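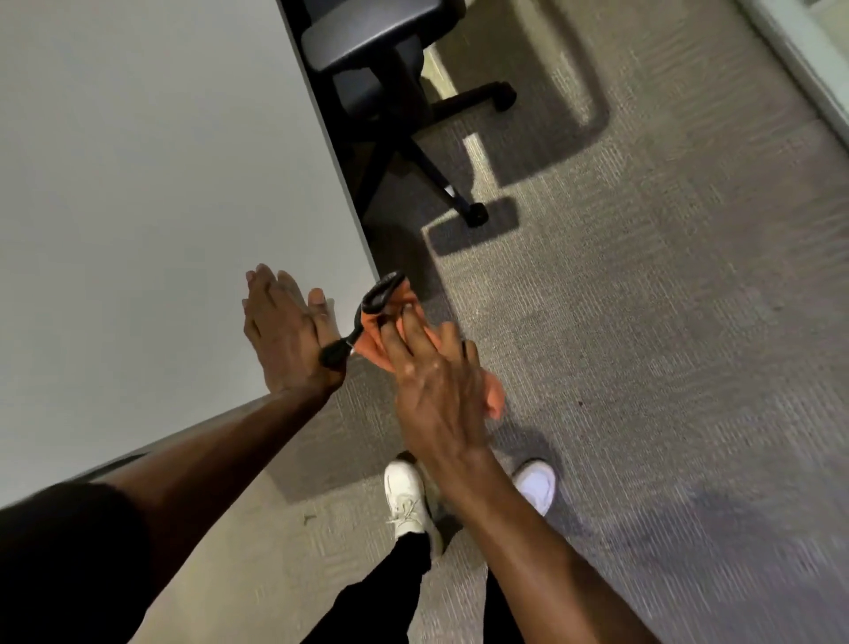
Desk dusting

Desk dusting is the small, regular job of getting dust, crumbs and smudges off a desk and the bits of room that come with it. I've written this entry for our household wiki because Ekua Tsikata asked me to, and because I seem to have opinions about cloths. People also call it wiping down, doing the desk, or (in my family) "giving it a Drelley", after the street where my aunt had her very tidy sewing room.

The cloth

Pretty much any soft cloth will do the job, and mine have been everything from old T-shirts to diapers. A bright color helps a lot – I can spot an orange cloth on a gray carpet from the doorway, while the gray ones I used to buy just vanished! Fold it in half and then in half again, so you get several clean faces to work through before it needs a shake. Thilini Pramanik, who edits the laundry pages, likes hers slightly damp. I go dry first and damp second, and we've agreed to leave both versions in.

Hold it loosely bunched in your fingers for corners and edges, and flat under your palm for the open top. Your other hand is for lifting things, steadying the monitor, or catching the pen that's about to roll off.

Surfaces

Pale matte desktops are kind to dust and mean to coffee. You won't see a week's worth of fluff on one until the sun comes in low, but a mug ring shows right away. Wipe from the back edge toward yourself, in long overlapping strokes, and go easy on the cleaning spray. A squirt on the cloth is plenty. Spray straight onto the desk and it runs to the edge and sits there (I lost the veneer on my old desk from Rudow that way, and I still miss that desk).

Dark edges deserve a pass of their own. Hand grease collects where your wrists rest, and it takes a bit of rubbing.

The chair

Office chairs get skipped all the time, which is a shame, as the base is a terrific dust shelf. Roll the chair out from under the desk, wipe along the top of each leg, then work your way around the casters. Hair winds itself around the axles, and a cloth won't shift that. Use small scissors or a seam ripper. Padded seats want a vacuum or a good brushing, and I only use a cloth on them for dry lint.

Floor and baseboard

Do the carpet last. Low-pile carpet holds on to whatever you've knocked off the desk, so vacuum with the weave and then across it. Baseboards behind a desk can be wiped with the same cloth on its final, dirtiest face.

How often

Xiuying Lu does hers every 2 or 3 days. I manage it when I'm avoiding a phone call.

See also: Cables, taming of; Keyboard crumbs; Laundry, cloths and rags

Last edited 2019-04-24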